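Household chore automation

Household chore automation is the use of machines to carry out domestic work such as cleaning floors, washing dishes, folding laundry, making beds and putting things away. Some of these jobs have been handled by single-purpose appliances for decades. Others still have no machine that does them reliably in an ordinary home. The same question is studied for small workshops and shop floors, where the tasks are similar but the layout changes less often.

Single-purpose machines

Dishwashers, washing machines and floor cleaners each do one job under fixed conditions. A person still loads and empties them, picks clothes up off the floor first, and moves chairs out of the way. Researchers often call this leftover labor "edge work" – the lifting, sorting and carrying that comes before and after the machine runs. Marlene Lopes used the term in her survey of appliance use and argued that edge work is the real measure of how automated a home is.

General-purpose machines

A general-purpose household robot would need to move between rooms, recognize objects it has not met before and handle them without damage. Progress has been uneven. Picking up a rigid item from a clear surface is now common in laboratories. Soft goods are harder, as a sheet or shirt has no fixed shape. Making a bed combines several hard problems, among them finding the corners of a blanket and walking or rolling around the mattress.

The Sistero trials

The Sistero project, led by Zhiqiang Ye and Margarida Serrano, tested one mobile robot on 13 household chores in a furnished test apartment in Remen. The robot was given 119 attempts in all. It completed 5 of the chores often enough to meet the project's standard, most of them tidying and carrying jobs. Doors caused more failed runs than any other part of the apartment. Bernardo Coelho later repeated 3 of the chores on the shop floor of Plostell, a maker of shelving, and reported better results there, which he credited to wider aisles and fixed storage places.

Simulation

Much of the training for chores that cross from one room to another is done in simulated homes. A robot can fail in them many times at no cost, and the furniture can be rearranged between runs.

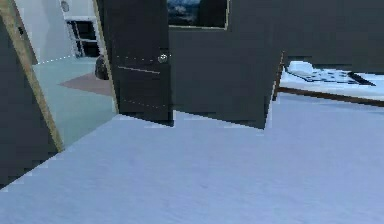 Simulated bedroom with a partly open door and a view into the adjoining room.

Skills learned this way do not always carry over. Simulated carpet may not drag on a wheel as real carpet does, and bedding is often simplified. Fulvio Orlandini, who worked on the Prata simulator, has written that door handles and hinges need to be modeled with more care than most rooms receive.

See also

Domestic robot
Mobile manipulation
Home appliance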